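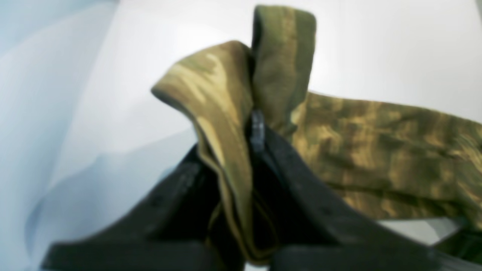 Re-proofing cotton and polycotton outdoor clothing

1. Check the label
Wax-free proofers suit plain cotton, polycotton and most printed field clothing, camouflage included. Do not use them on waxed cotton, which needs its own dressing, or on anything marked dry clean only. Membrane jackets are covered on a separate page.

2. Test the existing finish
Lay the garment flat and drip a teaspoon of cold water on the shoulder, the cuff and the seat. Wait 20 seconds. If the water stands in beads, the finish is sound and a plain wash is enough. If the cloth darkens, carry on with the steps below.

3. Wash out detergent residue
Ordinary detergent leaves surfactants in the weave, and these draw water in. Empty the detergent drawer and rinse it under the tap. Close all zips, undo the cuffs and turn the garment inside out. Wash at 30°C with pure soap flakes or a soap-based cleaner, no conditioner, and select the extra rinse. Old prints in brown and green can bleed on the first wash, so keep pale items out of the load.

4. Apply the proofer
Leave the garment damp. Proofer spreads more evenly through damp cloth and less of it is wasted.
Wash-in: turn the garment right side out, put the measured dose in the drawer and run a full 30°C cycle with a slow spin. Two garments per load is the limit for a standard drum.
Spray-on: hang the garment outdoors and spray from 15 cm, working down from the collar. Go over the shoulders and forearms twice. After two minutes wipe off any drips with a damp cloth – dried drips leave white marks on dark areas of a print.
Use spray-on for lined garments. Wash-in treats the lining as well, which then stops taking up sweat.

5. Cure with heat
Most fluorine-free proofers need heat to bond. Tumble dry on low for up to 10 minutes once the garment is nearly dry, or iron on a cool setting through a tea towel. Skip elasticated waists and any rubberised patches. Check the bottle first, as some products are air-cure only.

6. Treat the seams
Stitching lets water through long before the cloth does. Run a thin line of seam sealant along the inside of the shoulder and yoke seams and leave it overnight. Sealant goes on after proofing and curing, never before.

7. Retest
Repeat the water test in the same three places. A patch that still darkens usually has soap left in it. Rinse that area, re-spray and cure again.

Storage
Hang on a broad hanger in a dry cupboard. Folded garments lose their finish first along the creases.

Last revised July 9, 2023 – Irfan Ghumman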